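3.2 Where households keep stored water

Most surveys ask how much water people store. Few ask where. We added two questions on placement to the July round in Talton and Givach, 126 households in all, and the answers were messier than expected. Kitchens came first, then hallways, then bathrooms. In Givach 22 households kept their main supply in the bathroom, most of them renters in the older blocks near Nouri Street. Reasons given: no pantry, close to the drain, easy to refill.

Placement matters for turnover. Jugs kept in a closet were often forgotten, some past the date on the label. Jugs in plain sight got used and replaced more often, altough the gap was small and we don't want to lean on it. Interviews (D. Bermúdez, field notes) point the same way. One respondent in Talton: "If I see it, I drink it." Another had moved hers 12 times in a year.

Containers varied too. Store-bought jugs, refilled soda bottles, one steel drum. Counter storage next to a sink came up repeatedly (Fig. 2), and was not a category on our form, so coded as "other" in the first pass. Fixed later. 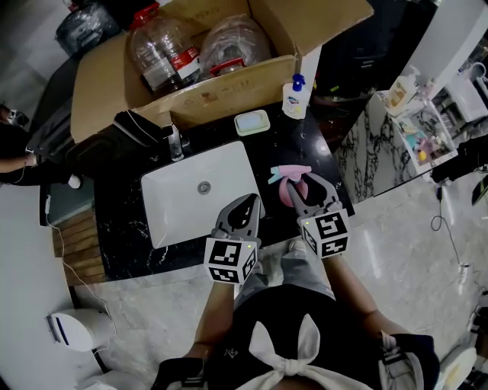 Figure 2. Large plastic jugs in an open cardboard box, back of a sink counter.

Size of home did not predict placement once rent status was included. Nerton data still to be be added.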